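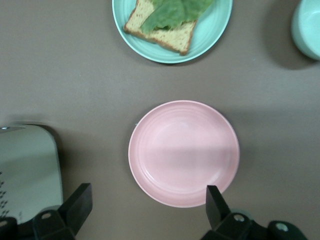 Photo: Kadri Grigaitė / Greder equipment diary

Sat 6 November

The building was quiet and I used the morning to bring this diary up to date before the budget papers are due. The entries since August have been short, and the reader who comes to them later will want to know how the equipment plan reached its present form. I shall set down the position as it stands today, including the points on which we have not agreed.

The plan concerns the meal assembly bench. Greder intends to buy one arm with a two-finger gripper and a camera mounted at the wrist, to be used for laying out and serving cold meals on ordinary tableware. The approved ceiling for the current year has not moved. What has moved is our understanding of what must be bought alongside the arm, and it is on that side of the sheet that most of my time has gone.

Two suppliers remain. Sokudex has quoted for the arm, the gripper, the controller and a service contract of two years. Bratus has quoted for the arm and gripper only, at a lower figure, and expects us to find the controller elsewhere. Gunārs Ķēniņš prefers Bratus. He has said so in three meetings and I record it fairly: he believes that we pay a great deal for service contracts we seldom call upon, and he has the invoices to support him. Raimonds Kuusk takes the opposite view, as he is the person who would be called when the bench stopped. I have asked both of them to put their reasons on one page each. Raimonds has done so. Gunārs has sent me a spreadsheet.

The fingers occupied us for most of Thursday. They are a wearing part and should be treated as one in the budget. In the first draft I had placed them under capital, together with the gripper body, and Dzintra Org returned the draft with that line circled. She was right to do so. A finger that touches the rim of a plate many times in a day will not last as long as the arm that carries it, and the replacement cost belongs under consumables, where it can be seen and questioned every year. The quotation from Sokudex gives 80 per pair. Bratus does not give a price for fingers alone, and I have written to ask for one. I have also asked whether the shape of the tip can be changed without replacing the bracket behind it, a question that neither catalog answers.

I have allowed for nine pairs in the first year. Gunārs considers this excessive. My own view is that the first year is the year in which people learn, and that fingers are what they learn on.

The tableware line is small but has produced more correspondence than any other. Kadri Grigaitė has been setting the bench with the pastel pieces, a pink plate, a mint-blue one, a pale green bowl, and she wishes to continue with them. Her argument is that a program which can manage only one plate, placed always in one spot, is of no use to a kitchen. She wants the pieces to differ in color and to stand apart from one another on the table, with food on one plate and nothing on the next. I agree with her. The open sandwich is her standard test, bread with a leaf of lettuce over it, and it has the merit of being cheap. The lettuce must be bought fresh and I have moved it from petty cash to a proper line, after Dzintra observed that petty cash had been buying a great deal of salad.

Chipped pieces are another matter. There is a small pale fleck on the rim of the pink plate in Kadri's picture, and I could not tell from the picture whether it is a chip or a mark that would wash off. I have asked her to look on Monday. If it is a chip, the plate may stay on the bench but must not go near anyone's lunch, and it should be labeled on the underside. We have no rule on this at present. I have drafted one sentence for the bench rules and left it on her desk. A replacement set has been priced with Eglītis, who supplied the first, and the cost is too small to delay anything.

Lighting is the item I most regret leaving out of the August estimate. I had supposed that the ceiling lights would be enough. They are not enough, or they are enough only in parts of the table. In the same picture a band of shadow lies across the tabletop and over the upper half of the pink plate, and the bowl throws a dark shadow of its own toward the middle. A person setting a table does not notice such things. Raimonds tells me that a camera which must find the edge of a plate may notice very little else, and he would like two diffused lamps on stands, one at each side, and a blind for the window. The lamps come to 621 with the stands. The blind I have refused for the present. I should like first to see what the lamps do, and a blind fitted to that window would need the landlord's consent in writing.

He and Kadri differ on this, and the difference is worth keeping. Kadri holds that real kitchens have shadows in them and that we should not spend money to remove what the machine will meet on its first day of proper use. Raimonds holds that one should begin with good light and make it worse by degrees, so that a failure can be traced. I have put the lamps in the budget with a dimmer, which satisfied neither of them completely. The dimmer is included in the price above.

The table surface can stay as it is. It is matte and plain, a grayish brown, and it shows the pastel pieces well. An offer came in for a white laminated top and I declined it. White tops reflect, and the old one in the packing room is a nuisance to look at after noon.

I turn to the total. With the Sokudex quotation, the lamps, the fingers and the tableware, we stand 807 over the ceiling. With the Bratus quotation we stand under it, but the controller is then missing from the sheet, and I will not present a figure as complete when I know that it is not. Gunārs believes a used controller can be had cheaply. That may be so. I have asked him for one written offer from a seller who will state the age of the unit and accept its return. Until I have that paper the controller will be entered at the list price, and at list price the Bratus option is the more costly of the two.

There are three ways of closing the gap on the Sokudex side. We may shorten the service contract to one year. We may buy fewer fingers and accept the risk of waiting for a delivery. Or we may put the lamps into next year's budget and work in the present light through the winter, when there is least of it. I have a clear preference for the first. A contract of one year can be renewed when we know how often we have called upon it, and this answers at least part of what Gunārs has been saying. Raimonds will object. I have tried to prepare him by telephone, with limited success.

Training has been entered at two days for two people. Kadri is to be one of them. The second place was meant for Raimonds, but Gediminas Lill has asked for it, and his reasons are sound: he works the early hours, and at present there would be no one in the building at that time who could stop the arm and start it again safely. I have written to Sokudex to ask the price of a third place. If it is reasonable I shall take it from travel, where we have spent very little.

One further matter, so that it is not lost. The insurance form asks for the position of every stop button and for the distance from the bench to the nearest walkway. We have the first on a drawing. We do not have the second, and the drawing is from before the shelves were moved. Gediminas has offered to measure it before the morning shift. The form also asks whether food handled at the bench will be eaten. I have answered no for the whole of the first year. Kadri would like this to be reviewed in the summer, and I have no objection to a review, provided that the cleaning of the fingers has been written down by then and someone's name is against it. No cleaning supplies appear in either quotation. I have added a modest sum and marked it as my own estimate.

The papers go to the finance meeting in the second half of the month. Still outstanding are the price for fingers from Bratus, the used controller offer from Gunārs, the third training place, and the walkway measurement. I have asked for all of them by Friday. I should also like a second picture of the bench for the annex, taken once the lamps on loan have been set up, with the same plates in the same places, and I have left a note for Kadri to that effect.

Closed the office at one. The heating in the corridor is making its noise again and I have reported it.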